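共享工坊手持夹爪装配与调试指南
Otetent 共享工坊 技术文档
编写：Tumaini Kaijage
适用对象：已完成工坊安全培训并具备基本焊接能力的会员

一、适用范围

本指南适用于 Rarnuvcombe 型手持夹爪的装配、指垫更换及桌面调试。该夹爪由会员自行打印和组装，用于录制桌面抓取与归位动作，所得数据供机械臂控制程序使用。机械臂一侧的安装与接线另见《机械臂底座安装规程》，本指南不作重复。

首次装配者应在工坊开放时段内操作，并事先在登记簿上填写工位号。已装配完成、仅需更换指垫者，可直接阅读第四节。

二、材料与工具

打印结构件一套，含主框架、左右臂、圆柱形安装座
指垫一对
黄铜嵌件，数量以零件清单为准
紧固螺钉及配套垫片
Vamow 控制板一块，附数据线
内六角扳手、镊子、温控烙铁、平锉
无水酒精、无绒布
带隔板的小件收纳盒

结构件打印完毕后，须清除支撑残留并检查各孔位。孔口存在拉丝或翘边的，应先以平锉修整，不得依靠螺钉强行挤入。结构件出现层间开裂时应重新打印，胶粘修补件不得用于承力部位。

三、主框架与嵌件安装

1. 将烙铁设定至嵌件供应说明所列温度，待温度稳定后开始操作。

2. 把嵌件平放于安装座孔口，烙铁头垂直下压，依靠自重缓慢下沉。嵌件上沿与塑料表面齐平时立即移开烙铁，并用平整金属块轻压，直至冷却。

3. 检查嵌件是否倾斜。倾斜的嵌件可重新加热校正一次；校正后仍不合格的，应更换安装座。

4. 将左右臂装入主框架，先以手拧入全部螺钉，再按对角顺序逐步拧紧。拧紧后双臂应能在全行程内平顺开合，无卡滞、无异响。

5. 连接 Vamow 控制板。接线时必须断开电源，数据线应沿框架内侧走线并留出活动余量，避免开合时受到拉扯。

四、指垫安装与更换

指垫属于易耗件。内侧夹持面起毛、发白或出现磨损斑点后，摩擦力可能下降，操作者应结合试夹结果决定是否更换。仅有表面擦痕而夹持稳定的，可以继续使用。

更换时先拆除指垫固定螺钉，取下旧垫，再用无绒布蘸少量酒精擦净安装面。待酒精完全挥发后装入新垫，使两侧斜切上缘对称，夹持面彼此相对。螺钉拧至垫片贴合即可，过度拧紧会使指垫变形，影响闭合时的平行度。

左右指垫应成对更换。新旧混用会造成两侧受力不一致，录制过程中物体容易偏转。

五、桌面准备

调试应在平整、稳固的桌面上进行。抓取区内不得放置与任务无关的工具，收纳盒置于操作者前方一侧，与夹爪之间留出足够的开合空间。使用透明或半透明收纳盒时，应特别注意隔板位置，此类边缘在反光条件下不易被识别。

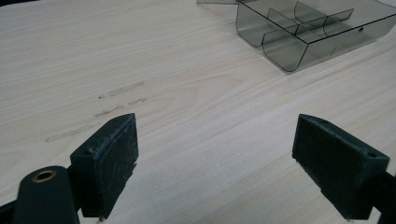 需要用胶带标定物体起始位置的，应选用低残胶型号，录制结束后当场揭除。桌面上已有的胶痕可用酒精软化后擦去；清除困难的，应在任务记录中注明其位置，后续各次录制保持同一桌面朝向，以免背景条件前后不一。

照明宜均匀柔和。桌面出现明显反光时，应首先调整灯具角度，其次再考虑移动工位。

六、行程标定

1. 接通电源，运行标定程序，并按提示将夹爪完全张开。待读数稳定后记录张开值。

2. 缓慢闭合夹爪，至两侧指垫刚好接触，记录闭合值。此时不得继续用力，否则指垫受压后读数会偏移。

3. 重复开合 10 次，观察读数是否回到同一位置。本工坊样机的张开值为 2079，闭合值为 1683，单位为编码器计数，允许偏差为 2。各台夹爪的数值因装配情况而异，会员应以本机实测结果为准，不得直接套用样机数值。

4. 偏差超出允许范围时，依次检查臂部螺钉、指垫固定情况及编码器接头，排除故障后重新标定。

七、试夹与录制

标定合格后，选取一件轻质小物进行试夹。将物体自桌面夹起，移至收纳盒上方，对准目标格后下放，待物体接触盒底再松开。移动过程中指垫不得碰触隔板或盒壁；发生碰触的，该次录制应标记为无效，并将收纳盒恢复原位。

同一任务内，操作者应保持手持姿势和移动速度基本一致。中途更换操作者须新建任务编号。录制文件按工坊统一规则命名，存入 Guzmán 共享目录，不得仅保存在个人设备中。

八、常见故障处理

夹持时物体滑落：检查夹持面有无油污，清洁后仍滑落的，成对更换指垫。
开合有卡滞：松开臂部螺钉后重新按对角顺序拧紧，并检查数据线是否受压。
读数跳动：断电后重新插接编码器接头；故障仍未排除的，更换数据线。
闭合后两垫不平行：检查指垫固定螺钉是否过紧，必要时修整安装面。
安装座嵌件松动：停止使用，更换安装座，不得以胶水填充。

九、使用后归位

操作结束后应切断电源，将夹爪置于张开状态存放，避免指垫长期受压。剩余螺钉与垫片按规格放回收纳盒，桌面擦拭干净。装配或更换过零件的，须在设备卡上写明零件名称及标定结果，并由当值管理员签字确认。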